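Workshop notebook - glaze tests, September 2024

4 min read

Back at the reds again. I said in May that I was done with them and here I am with my sleeves rolled up and a bucket of something the colour of old brick, so there we are.

The recipe this time is the Mundach base with the tin taken down a touch and the copper left alone. Sieved it twice through the fine mesh, then left it overnight with the lid on. By morning it had settled into a lump like cold porridge (my own fault, I forgot the bentonite) and it took ages with the drill and paddle before it would pour. Montri Saithong says to add the bentonite to the dry powder before any water goes near it. He has told me this before. I am writing it down so he doesn't have to tell me again!

Tiles dipped as follows: a single quick dip on the left half, 2 dips on the right, bottoms wiped with the yellow sponge. The first batch is on Otia clay and the second on Paucar. I like the Paucar much better for throwing, but it drinks up glaze at a shocking rate and the double-dipped tiles went thick and crawly at the corners before they'd even dried. Rubbed the worst of it down with a finger. We'll see.

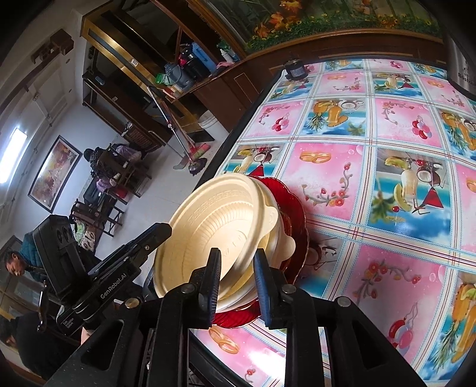
Tableware & Glaze Group - Vudutero Studios

The red I keep chasing is the deep sort you get in glass, where the light catches along a wavy rim. A glaze will never quite do that, I know, but I'd like to get somewhere near it on the scalloped dishes. Cream is the other half of the set and cream is easy, so the cream can wait.

Bisque went up to 800 and held for 30 minutes. That's lower than Montri likes, and I think he's right that it leaves the Paucar too thirsty. Next time go higher and thin the bucket a bit as well - change one at a time though, or I shan't know which did it.

Tile 116 is the one to watch. Single dip, Otia clay, and it had a lovely even coat on it going in. I've put it on the middle shelf near the back, away from the spyhole, with a plain white tile next to it to see if the copper jumps across.

Jobs before the next firing: scrape the bottom shelf and give it fresh wash, find the good tongs, order more tin. Also whoever has the small scales, please bring them back to the glaze room, the big ones are useless for anything under a spoonful.

Kiln is still on and I'm not opening it tonight.

We use cookies to remember your settings. Accept / Manage choices

© Vudutero Studios | Contact | Back to top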